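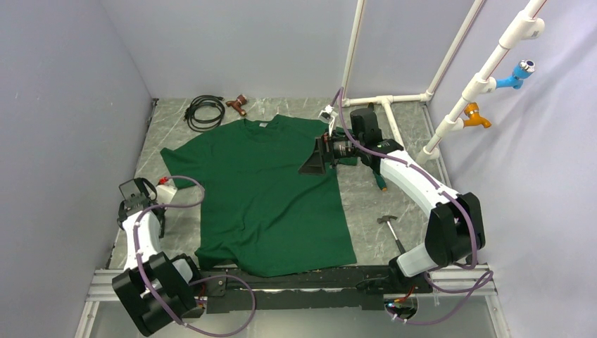

A green T-shirt spread out almost flat, with the collar to the back.

September 2020
By the Ellberg Neighborhood Pages

The woman who runs the folding table at the Sturmont clothing exchange did not want her name in this article. "Write about the shirts," she told me. "I am not so interesting." So we talked about the shirts for most of an afternoon, and she kept working while she answered.

The exchange gives out clean clothes in packs, and in the past year 400 packs went out. Most of them have T-shirts inside. She learned to fold at a laundry on Mekonnen Street, where she worked for 26 years, and she still begins in the same way. "First you make it flat. People want to fold immediately, when the sleeve is still under the body. Then they are angry with the shirt."

I asked her what she looks at first. "The collar," she said. "I put it away from me, always. Then I know where is the front and where is the back, and I can read the label in the neck without turning everything around." After that she pulls the sleeves out to the sides and smooths the body down with an open hand. The hem is the part that gives her trouble. "It likes to bunch. You pull it down, it comes up again a little. I pull it one more time and I continue."

She does not like folding boards. Someone brought one from a shop in Andeo two winters ago, and it stayed on the shelf until December, when it was given away with a box of hangers. "It is good for shirts that are all one size," she said. "Ours come in every size, and some of them were washed too hot." For a child's shirt she makes two folds, and for a big one three — the sleeves are not included in this number.

Dark green is her favorite color to fold. On a pale surface she can see the whole edge of it, she explained, and a crooked side shows at once. White shirts she leaves for the morning, when the light in the room is better.

Before I left she gave me a shirt to try. Mine came out wider at the bottom than at the top. She opened it again, turned the collar away from me and waited for me to start over.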